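Teaching the big arm, day whatever

7/16/22

So I've been living in the teleop chair this week and my shoulders want a word with me. We're collecting demos for the Gumano project, which means I drive the arm by remote, pick stuff out of the bin, and the logger saves every twitch I make. Do that enough times and (fingers crossed!) the policy starts doing it without me.

We're at 3747 demos as of lunch. I did not drive all of those, thank goodness. Zdenka Petek has the smoothest hands in the lab and hers are the ones we'd like it to copy. Mine have a lot of "whoops, back up, try again" in them, and she says to leave those in so it learns how to recover. Fine by me!

The toy blocks are my favorites, nice solid edges and bright colors you can find fast. The crinkly clear plastic is the worst. It catches the light, and I can never tell how far down it goes.

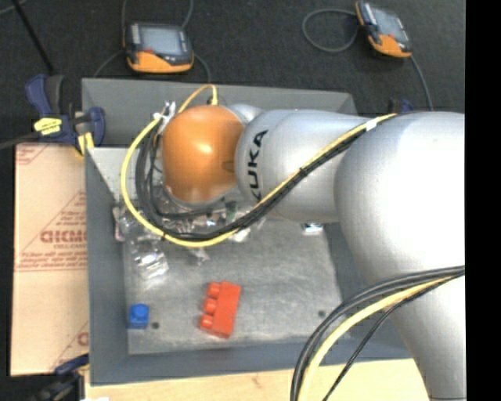 What I'm changing next

Slower approaches, first of all. I get impatient and dive in, and the cables on the KUKA swing when I do that. I'm also going to split my sessions into two short ones, because by the end of a long one I'm just poking at things.

Zdenka wants more demos that start from odd arm poses, so that's tomorrow's job. If you've done this with clear objects and have a trick for judging depth over a video feed, please leave me a comment!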